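The spreadsheet said we could afford an arm

Garari runs a shared kitchen and lunch room in an industrial estate, the sort of place where 30 small tenants pay one fee and argue about the fridge. In June its manager, Lindsay Hinds, was given a budget line called "cleaning automation" and two months to spend it. She had asked for a new dishwasher.

The quotes came in quickly. Sidico offered an arm, a stand and a gripper at a price that looked almost friendly. Zasodero came in dearer, with the installation folded in and a brochure full of tables that had plainly never seen a lunch. Hinds put both into a spreadsheet and felt, she says, briefly like a person in charge of something.

Then she started adding rows. The cheap quote had no mounting work in it. It had no guarding, no training for staff and no spare gripper fingers. Software support was free for the first year and a good deal less free after that. Cloths weren't mentioned by either supplier, and a machine that wipes tables goes through cloths. Somebody has to wash them, dry them and put them where the arm expects to find them, and that somebody is paid by the hour.

By the third version the sheet had 382 rows and its own tab for laundry.

What it still lacked was any figure for how well the thing would clean. Suppliers like to quote wipes per hour, a number that says nothing about milk. Hinds wanted to know about coffee on a white table, with the paper cup still standing there, and a dark blue cloth doing the work.

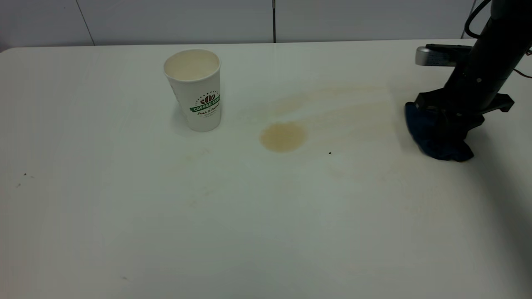

Cúc Thân would throw out the wipes-per-hour figure altogether and budget by the finished table, counting the second pass, the third pass and the person who comes over at the end with a spray bottle. On that basis, Thân reckons, a buyer should hold back 40 per cent of the purchase price for the first year and be pleasantly surprised if any of it is left.

Hinds has added a row for it. She has also pencilled in a lease through Hoàng, which costs more over the full term but lets Garari hand the arm back after six months if the tenants hate it. The tenants have so far asked only whether it does microwaves.

A decision was due on 21 Aug 2024 and has been put off until the electrician can say where the power is coming from. The dishwasher, meanwhile, has started making a noise.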